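Home Food Shops Travel Archive Subscribe

The Counter Life

6 min read

My aunt kept donuts in a bread box, in a heap, and we dug around for the one we wanted and came up with sugar to the elbow. So I'm not a natural audience for donut presentation. Then Imogen Sedgwick, who sells display trays for Whitlock and has never once let me finish a coffee in peace, talked me into spending a January morning on nothing but how you put a donut in front of a person. One donut, one little piece of cardboard, one sheet of printed paper. I went in rolling my eyes and I came out with opinions!

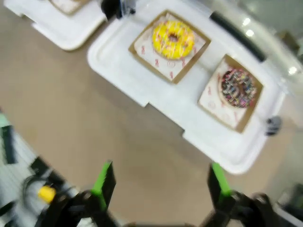
Photo: Jamie Bloxham

Look at the paper first, because I didn't, and Imogen made me go back. It's white waxed stuff with little red stamps and marks printed on it, and it sticks out past the donut all the way around. I always figured the liner was there to keep grease off the cardboard (fine, it is), but it also gives you a clean white border. A lemon-yellow glaze straight on brown card looks a bit like a school craft project. Put the white under it and suddenly it's dessert.

The sprinkle one needs less help. Sprinkles never need help. I will say I like seeing some plain golden dough around the edge, and I'd send back any donut iced clear down to the bottom. Where do you put your thumb?

Roy Inskip, who ran a bakery counter for 14 years and now writes the Gustent newsletter (1,085 subscribers, and he'll tell you so), thinks single boxes are a racket. "You buy six, you get six in a box, they touch, that's the fun of it," he told me on the phone. He has a point about the touching. Some of the best bites of my life were wherever the maple had rubbed off on the jelly.

But then there's the serving part, and that's where I got won over. If each donut has its own little cardboard home, you can move it from counter to tray without laying a finger on the icing.

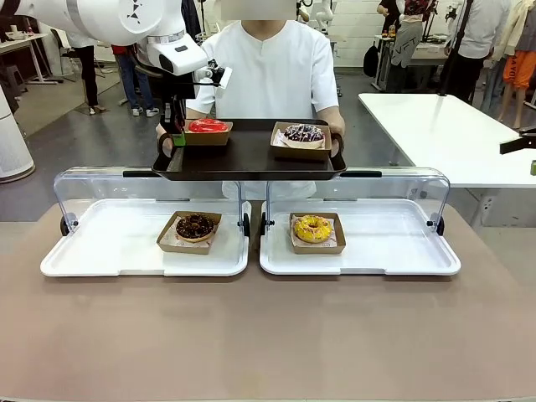
I've been carrying things on trays at parties since I was 11, mostly badly, and my one firm rule is two hands, wide apart, and don't look down. Boxes with sides make it easier because a round thing wants to wander. They also let you shuffle the colors until you like them. I'd put a red glaze next to chocolate every time, and keep the yellow for whoever says they only want a small one and then doesn't mean it.

Clear covers are another subject, and Imogen and I argued about them most of the way to lunch. I love a lid that tips up and stays up. I can't stand the loose domes you have to set down somewhere, usually in the butter. Her worry is fingerprints. Mine is that a closed lid makes people shy, so at home I leave everything open until the last guest has had a turn, then cover what's left and eat it over the sink at midnight.

41 comments | Share | Save for later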